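4.2 Where the folding gets done

We had gone into the Holeldale homes expecting the laundry story to be a story about machines and baskets, and for the first few visits our notes are full of both. It took us rather longer than we would like to admit to notice how much of the real work happens on the bed. Of the 3,691 folding episodes logged across the two towns, 2,345 took place on a bed and the remainder were spread over tables, sofas, ironing boards, the floor and (in one memorable Bilcombe household) the lid of a chest freezer. People who owned a perfectly good dining table would walk past it with their arms full and go on down the hall to the bedroom.

When we asked why, the answers were friendly and a little puzzled, as though we had asked why anybody sits on a chair. The bed is big. It is next to the closet. It is soft, so a shirt laid on it stays where it is put and does not slither off the way it does on a polished table. One father of two told us that he spreads a thing out on the bed first "to see what it is," by which he meant which way round it is and whose, and we have borrowed his phrase for the first of our stages. A garment that has come out of the dryer in a twist has to be opened, found and turned before anyone can make the first fold, and in our logs this stage could take up more of the time than the folding itself.

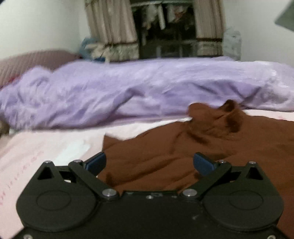 The difficulty with the bed, of course, is that it is already full of cloth. Few of the beds we saw had been cleared before folding began. Quilts were pushed back toward the far side to open up a working patch near the edge where the person stood, and that patch was seldom larger than it had to be. Participants were quite particular about it. They would shove the bedding back with a forearm, smooth the near part once or twice with a flat hand, and then set to work, and if the bedding crept forward again they shoved it back again. We came to think of this patch as a sort of temporary table, made and unmade several times in an evening, and we were sorry not to have coded it from the start. Cledwyn Voyle went back through the Bilcombe recordings in January to add it, and the counts in Table 3 rest on his patience.

Bedding itself is folded under rather different conditions from clothing, and we treat it separately from here on. A quilt is too large to be seen whole on the bed it is being folded on, and a person working alone is obliged to fold toward herself, walk around, and fold again. Edges get lost. The usual remedy among our participants was to stop caring about the edges somewhere after the second fold and to aim for a shape that would sit on a shelf, or at the foot of the bed, without falling over. We call this the "good enough block" in the coding sheet, a name that began as a joke among the coders and stuck.

It should be said that a good enough block is still a considerable piece of work. Thick filling pushes back. The upper layers tend to slide forward over the lower ones, leaving a gap along the near side where the fold has not closed, and pressing down on the top helps only for as long as the hand is there. Figure 6 shows a quilt folded to this standard, with the blanket beneath it still spread on the bed.
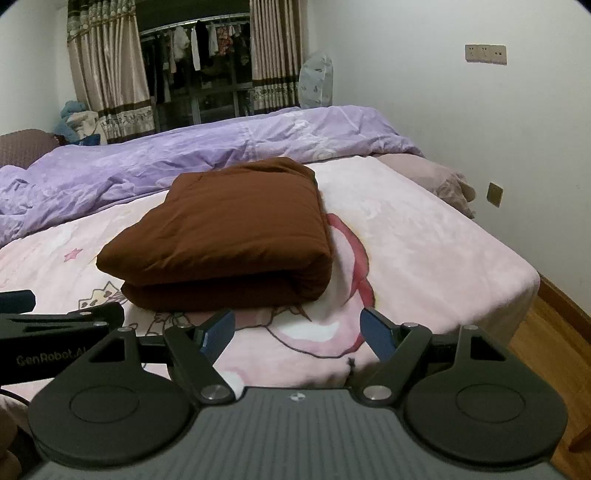 Figure 6. A thick brown quilt folded into a bulky stack on a printed pink blanket. Note the deep gap between the two layers near the right corner.

Participants differed a good deal in what they did about such gaps. Those who stored bedding in a closed cupboard were inclined to leave them, and those who kept it in view, on a chair or an open shelf, would more often tuck or turn the block so that the smooth fold faced outward. The longest single episode of this kind in the Letance diaries ran to 90 minutes, interrupted by supper and a telephone call, and the participant wrote underneath that she was still not happy with it.

Printed bedding gave us one more small finding that we had not looked for. Several people used the pattern underneath as a guide, lining up a fold against a stripe or the edge of a picture, much as a cook might use the lines on a cutting mat. Tai, our coding scheme, had no place for this, and we have added one under "borrowed marks" for the second round.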